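Laresis 20 Freestanding Bathtub

Product line: Laresis
Finish: white
Installation: freestanding, floor-mounted filler
Sheet revised: 2007-03-27

The Laresis 20 is a rectangular tub with rounded corners, supplied without a tap ledge or overflow slot. The drain is offset toward one end. The filler is ordered separately and stands on the floor beside the rim.

Surface care

Clean with a mild liquid soap and a soft cloth. Do not use scouring powder, acetone or drain cleaner containing acid. Limescale can be removed with diluted white vinegar, left on for 20 minutes and then rinsed. 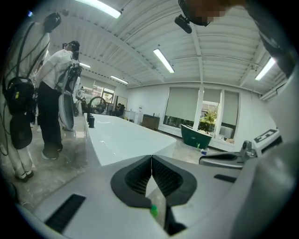
Ribbed jaw pads and marker

Floor and leveling

The floor must be flat and fully cured before delivery. On stone or marble tile, set the tub on the 2 felt strips in the hardware bag while it is being positioned, then remove them. The seven leveling feet are adjusted from below with a flat wrench. Check the rim in both directions with a spirit level - the base of the tub is already sloped to the drain and must not be used as a reference.
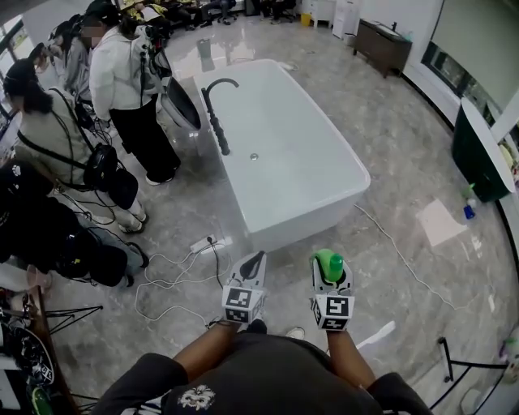 Leave the perimeter joint open until the waste connection has been tested. Fill the tub to the normal bathing level, hold for two hours, then release and inspect the trap. Seal with neutral-cure silicone only.

Filler options

Farina, tall gooseneck spout, black
Piklow, straight spout, brushed steel
Rita, low spout with hand shower, black

The supply pipes for all fillers rise through the floor, so their position has to be fixed before tiling. Drilling templates are available on request from Debora Lombardi, technical office.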